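Projects / Student Robotics / Wundovel Folding Set

Overview Data Files Team Contact

2 min read

# Wundovel Folding Set

Wundovel is the spring project of the Plolen robotics club. It covers one household task, folding clothes on a bed, recorded with hand-held grippers. The set was made for our entry in the Grorano student challenge and is shared so other clubs can train on it.

## Contents

- 1733 episodes, one garment per episode
- 129 garments, mostly shirts and pants
- 6 operators, all club members
- 3 bed setups, each with its own sheet

Each episode has video from the gripper cameras, jaw width, and a text label for the garment type. Left and right streams are stored separately — join them on `episode_id`.

## Layout

```
wundovel/
 episodes/
 labels.csv
 splits/
```

`labels.csv` marks each episode as `done`, `partial` or `dropped`. The Kekana loader skips `dropped` by default. Pass `--all` to keep them.

## How an episode runs

1. The operator lays one garment across the sheet and closes both grippers once to mark the start.
2. Long edges are brought together first, then the ends.
3. Both grippers open and lift away. The episode stops there.

A blue-violet garment stretched across the olive-beige sheet, with a gripper holding its narrow, bunched end: 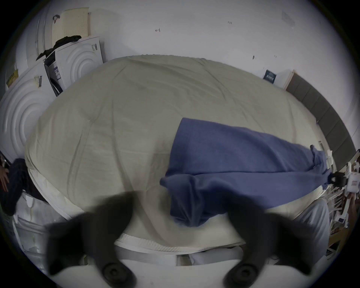
## Known issues

- Episodes from February have a small time offset between left and right. Use `sync_feb.csv`.
- Dark garments are underrepresented.
- Other people and household items are often in view. Crop if your model picks up on them.

## License

Free for class and club use. Please name Wundovel in your write-up.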